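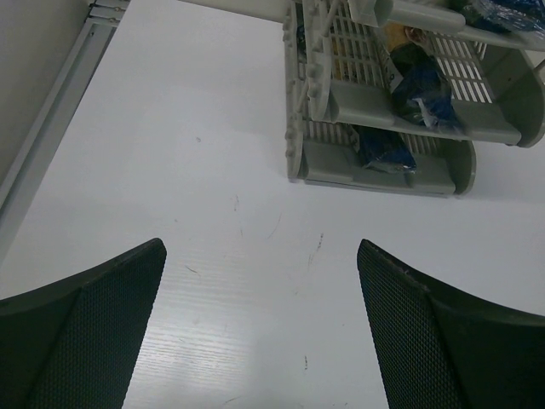 Speaker notes -- Crate Training the Dog You Already Have
Bumavville Dog Club, 17 Nov 2023

Opening

Hi everybody, thanks for coming out on a Friday night. I know the parking is awful. If you're by the side door, would you prop it open a little, it gets stuffy in here.

Ask: how many of you have a grown dog who hates the crate? (Wait for hands. It's usually most of the room, let them laugh about it.)

Okay, so most of what you read about crates is written for puppies. Eight weeks old, no opinions, sleeps anywhere. I've got 50 minutes and I want to spend nearly all of it on the other kind of dog, the one who's five and already made up his mind.

My own dog, quickly

Keep this short!! I went way over in February.

Jonasia came to me at 6 years old from the Kaimal shelter. She's a hound mix, big voice. First night I put her in a wire crate in the laundry room, shut the door and went to bed, and she howled until I gave up and slept on the floor next to the dryer. My mistake, all of it. The room was strange, the tray rattled every time she turned around, and I'd shut the door on a dog who had known me for one afternoon.

It took us 4 weeks to undo that. She naps in there by choice now, with her chin hanging over the edge of the tray.

Size

People buy too big or too small. Measure the dog standing up, nose to the base of the tail, then floor to the top of the head (or the ears, if they stand up). Add a few inches each way. He should be able to stand, turn around and lie flat on his side with his legs out.

If you have a dog who's still having accidents, use the divider panel. If you threw the divider away, I'm sorry -- most makers will sell you another one.

The rattle

Spend time here, people always write this part down.

Wire crates are noisy. Get down and shake yours tonight when you get home. You'll hear the tray first, then the door latch. A folded bath towel under the tray takes care of most of it. For the latch I use a bit of felt, the stick-on kind for chair legs, on the outside where she can't chew it.

Check the corners while you're down there. Any wire end that's bent inward can catch a collar tag. I take Jonasia's collar off before she goes in, every time, and I'd like all of you to do the same.

The door

This is the slow part. Tie the door open for the first week, all the way back, so it can't swing and bump him. Feed meals at the front edge, then a little farther in every couple of days. Don't lure him in and then close it behind him. He'll remember.

When he's eating at the back with all four feet in, close the door while he chews and open it before he finishes. Add a few seconds at a time. If he quits eating, you went too fast, so go back to yesterday.

(Drink some water. Check the clock.)

Where to put it

Near people, out of the sun, not right on top of a heat vent. If you need to move it from the living room to the bedroom every night, put it on wheels or buy a second one. Dragging it over carpet is hard on the tray clips and your back. And lock the wheels before the dog goes in!

When to stop

Drooling, bent bars, bloody nose or paws. That's panic, and it needs a vet or a behavior person. Please don't buy a stronger crate and hope.

Questions

Things I usually get asked: covers (yes, leave one side open), beds (yes, unless he eats them), all day while you're at work (no, get somebody to come by at lunch).

Handouts are on the back table by the coffee. The measuring chart is on the green sheet. Drolus Pet Supply on the highway lets you bring your dog in to try the floor models, so call ahead and ask which day is quiet.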